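3.2 Collecting the toy-sorting examples

The Tarigan set grew out of a simple wish: we wanted a learning system to see clutter the way it comes in a real playroom. All examples were gathered at our Brurgate site over 27 sessions, with one arm working over a cloth-covered table.
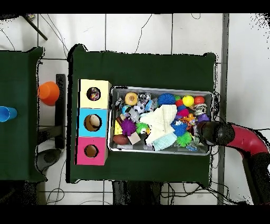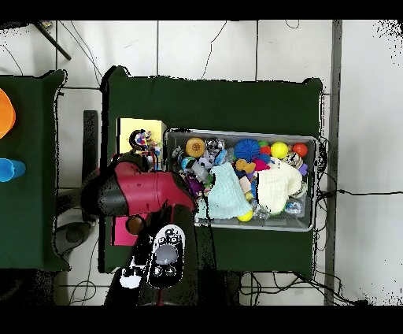

Figure 4. Two moments from collection at the Brurgate table, each with the arm near the full metal bin.

Clutter is where Tarigan differs most from our earlier Plimitz set, and we are excited by how much it adds. Plimitz offered the arm a few hard objects, spaced well apart, and the trained model fell into the habit of reaching for whatever was nearest. In Tarigan the spiky balls share the bin with soft cloths, so a grasp has to cope with stiff and floppy things at close quarters, and a clear ball tests the depth camera in ways a yellow one never will. We kept every failed grasp, too! Of the 2659 examples, 300 end in a miss or a drop, and these are marked as such in the release. Training used the Nammont code without changes, apart from a longer time limit for each attempt. Results with and without the failed grasps are compared in Section 4.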